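Répondre à une consultation publique sur la sécurité civile : le guide pas à pas

Une consultation publique, c'est quelques semaines pendant lesquelles une administration demande l'avis de tout le monde sur un projet de texte. Tout le monde, donc vous aussi ! Notre association de quartier, à Hilside, s'y est mise au printemps avec le plan local de protection des populations (crues, canicules, coupures d'électricité), et on y a pris un plaisir fou. Voici notre méthode, à adapter sans scrupules.

Étape 1. Lire le texte en deux passages

Le document de Gevstead faisait 112 pages, annexes comprises. Ne vous laissez pas impressionner ! Au premier passage, on lit seulement le sommaire, l'introduction et les titres, crayon en main, et on note les numéros des parties qui nous touchent. Au second, on lit ces parties en entier, notes de bas de page incluses. C'est souvent là que se cachent les exceptions : dans notre cas, une ligne minuscule excluait les logements en sous-sol du porte-à-porte d'alerte.

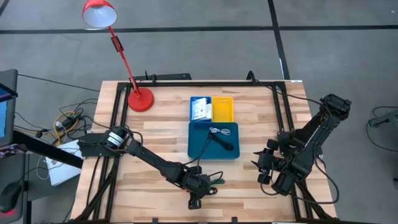 Gardez aussi un œil sur les définitions. « Personne vulnérable » peut désigner les plus de 75 ans, les personnes inscrites sur un registre ou toute personne isolée, et selon le choix retenu, la moitié de votre rue apparaît ou disparaît du plan.

Étape 2. Choisir deux ou trois points, pas plus

La tentation est grande de tout commenter (on y a cédé le premier soir, résultat : neuf pages illisibles). Posez-vous plutôt ces questions pour chaque point :

- Est-ce que je connais cette situation de près ?
- Est-ce que je peux proposer une autre rédaction ?
- Est-ce que l'autorité qui consulte a le pouvoir de changer cela ?

Si vous répondez oui aux trois, foncez. Si la troisième réponse est non, écrivez à la bonne adresse et gardez votre énergie pour le reste.

Étape 3. Réunir des faits du terrain

C'est la partie la plus réjouissante, parce qu'on y rencontre du monde. À Durán, le quartier voisin, un groupe d'habitants a recueilli 93 réponses à un petit questionnaire papier déposé à la boulangerie et à la bibliothèque. Une feuille recto, cinq questions, une urne en carton. Demandez par exemple où les gens iraient en cas d'évacuation, qui les préviendrait, et dans quelle langue ils comprendraient le mieux une alerte.

Pensez aux archives municipales ! Nous y avons trouvé un plan de 1921 montrant le tracé d'un ruisseau aujourd'hui couvert, qui passe pile sous le point de rassemblement proposé. Une photocopie, une légende de deux lignes, et l'argument tenait debout tout seul. 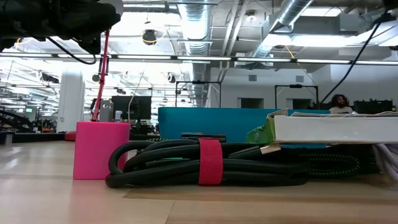
Étape 4. Rédiger

Une bonne contribution tient sur deux pages. La structure qui nous réussit :

1. Qui vous êtes, en deux phrases.
2. Le point visé, avec le numéro exact de l'article ou de la page.
3. Ce qui pose problème, avec un fait à l'appui.
4. La rédaction que vous proposez, entre guillemets, prête à être copiée.

Le quatrième point change tout. Un agent qui dépouille des piles de contributions appréciera énormément une phrase toute faite, et vous aurez réfléchi à ce que vous demandez vraiment.

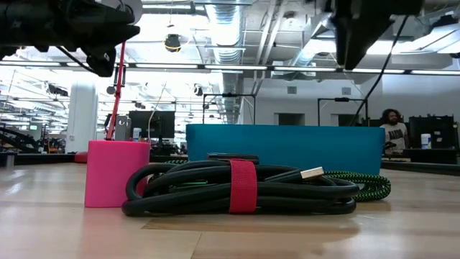 Câble noir enroulé, sangle rouge et connecteur USB-A.

Côté ton, restez cordial et précis. On peut être en colère contre un plan et le dire calmement : « L'article 14 prévoit une alerte par SMS uniquement ; nous demandons l'ajout d'un message sonore et d'un affichage en hall d'immeuble. »

Étape 5. Déposer et garder une trace

Vérifiez l'heure limite, parfois fixée à midi et pas à minuit. Déposez en ligne si c'est possible, enregistrez l'accusé de réception, puis envoyez une copie à votre mairie. À Ukwood, les habitants lisent leur contribution à voix haute un samedi sur la place du marché avant de l'envoyer, et c'est une idée formidable : on entend tout de suite les phrases trop longues !

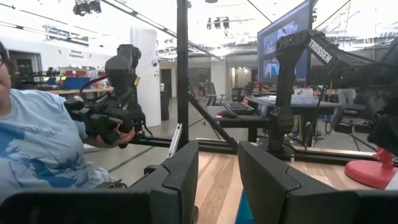
Main tenant un appareil articulé noir à câbles.

Étape 6. Suivre la suite

L'autorité publie en général une synthèse des avis reçus. Cherchez-y votre point, comparez avec la version finale, et si rien n'a bougé, demandez par écrit les motifs. Notre message sonore a été retenu ; le point de rassemblement, lui, est encore à l'étude, et on relance en septembre.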